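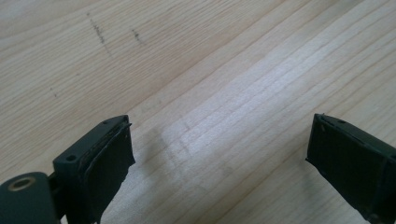
According to Donnie Nisbet, the Closham open day was the first time most people in the town had stood within arm's reach of a working gripper, and the queue for the table never got any shorter. Angus Moffat, writing in the visitors' book, took a cooler view and thought the talks were too long for the number of chairs.

The **Closham Gripper Open Day** was a public demonstration of hand-held robot grippers, held at the Haldane workshop in Closham on 20/03/2020. It was arranged by the Cimari project, a small group that studies how people pick up and put down household objects. Entry was free. The workshop recorded 107 visitors, of whom 59 put their names down to try the tool themselves.

## Background

The Cimari project began in a shared unit at Sitby and moved to Closham when the lease ran out. Its early work used a fixed arm bolted to a bench. The arm was slow to set up and could only reach a small area, and the group later turned to a tool that a person carries by hand. The tool has two fingers that open and close as a parallel jaw, and a camera that looks out over them. The person holding it does the task, and the recording is used afterwards to teach an arm to do the same.

The Haldane workshop had held open evenings before, mostly for furniture repair and clock mending. The gripper day was its first event on robotics. Notices went up in the library and the two primary schools, and 400 leaflets were printed, with an error in the bus times that was corrected by hand on most of them.

## The demonstration

The main demonstration took place at a table in the front room. Visitors were first shown the gripper with its jaws open, then invited to hold it and try the grip. Each turn was kept to a few minutes. People who had never used the tool tended to come in too high and close the fingers above the object. Most had corrected this by their second or third try.
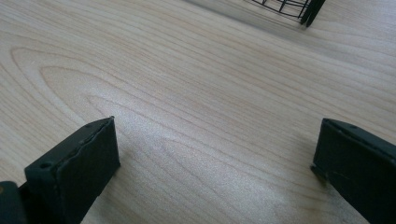
*The gripper at the demonstration table, jaws open, with a black wire object at the far side.*

Two kinds of task were offered. The first was a plain lift, in which an object was picked up and set down again in another spot. The second asked the visitor to turn the object before letting go, and this gave far more trouble. A left-handed visitor asked whether the tool could be held the other way round — it could, though the grip was less comfortable.

Nisbet led the morning session and Moffat part of the afternoon one, having been asked to help on the day when the queue grew. A short talk in the back room covered how recordings are sorted, which ones are thrown away, and why an arm needs to see the same task done many times over. The project put the figure for a simple lift at 100 good recordings. Questions from the floor were mostly about cost, and about whether the tool would work on wet dishes.

## Gripper design

The grippers used by the project have dark green, almost black fingers with flat top faces and small holes in them. Black pads can be fitted to the inner faces. The pads are treated as a part that wears out, and the workshop keeps a tin of spares cut to size.

Moffat has argued for a softer pad that wraps over the tip of the finger, which he believes would help with thin things such as cards and lids. Nisbet prefers the flat kind, which is quicker to replace. Both types were passed round after the talk, and visitors were asked to mark their choice on a sheet by the door. The result was almost even, and the project has kept the flat pad.

## Reception

Comments in the visitors' book were mostly friendly. Several parents asked for a session aimed at older children, and one entry complained of the cold in the back room. A second day, planned for April at the old unit in Sitby, was put off and no new date was given.

## See also

- Haldane workshop
- Cimari project
- Parallel-jaw gripper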